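Visita ao laboratório da Leblanc

A delegação da Bistex foi recebida na quinta-feira por Eugénie Deschamps, responsável pela recolha de demonstrações em cozinhas simuladas.

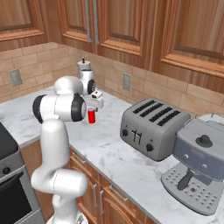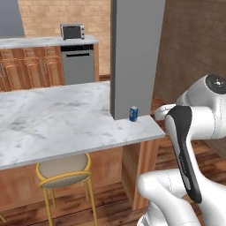
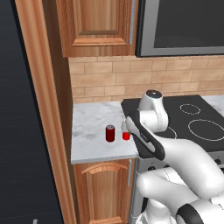
Braço robótico branco em cozinha simulada, com bancadas de mármore branco.

O conjunto de treino Ridham reúne quase 3000 exemplos de manipulação. Oluwaseun Chukwu apresentou os critérios de anotação e de rejeição. A visita terminou com uma sessão de perguntas na sala 94.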